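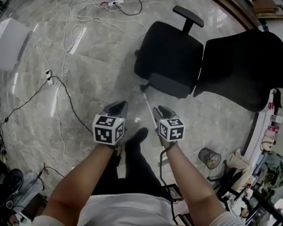
What happens when a robot arm loses its network connection halfway through a move? Whatever you told it to do the last time you wrote the code, which in our case was to carry on.

I had assumed ours would stop. I had told other people it would stop. There's a slide.

So, a thread about the Punance arm and the afternoon it kept going. Nobody hurt, one desk lamp deceased.

Background for those who've wandered in: Punance is the arm we have at Prukau for picking things up and putting them in trays. It gets its targets over the network from a PC on the other side of the room. If the PC goes quiet, a watchdog is meant to notice and hold the arm still.

The watchdog was written by me, in February, in what I remember as a good mood.

Someone's foot met a plug. I won't say whose foot, but I was the only one in that day. PC goes off. Arm is at that moment swinging back from the tray with a mug in its fingers.

Arm receives no new targets. Arm consults last known velocity. Arm finds this perfectly satisfactory and continues at last known velocity.

It went through the space where the lamp was, then on towards the shelf. I hit the red button. Log says it travelled for 11 seconds after the last message. I'd have guessed a minute and a half.

The mug survived. Very firm grip, I'll give it that.

Now the embarrassing bit. The watchdog was running the whole time. It was running on the PC.

Yes. The thing that checks whether the PC has died lived on the PC. It passed every test, as I'd always tested it by killing the control program and never by killing the machine underneath.

Khairul Khoo read the log, said "ah", and went to make tea. I have had kinder reviews and I have had longer ones.

What we've changed. The timeout now sits in the arm's own controller, and it's 600 milliseconds. Miss that and it slows to a stop and stays stopped until a human walks over and resets it. No resuming by itself when the PC comes back, however keen it is.

Second change: the PC and the arm's network switch are on a supply mounted on the wall — above foot height. Cost us a bracket.

Third: we pull the real plug as part of testing. 12 pulls so far, at different points in the move, with and without something in the fingers. It stopped every time. One stop was uglier than I'd like and dropped a sponge.

Still open: what it should do with its grip when it stops. Holding on is right for a mug and wrong for a finger. Lacroix in the replies yesterday suggested a slow release on a second button and I think that's where we'll end up.

If you've got one of these, go and find out which box your watchdog runs on. Then unplug that box, with your hand on the red button.

The slide has been corrected. Lamp fund is open.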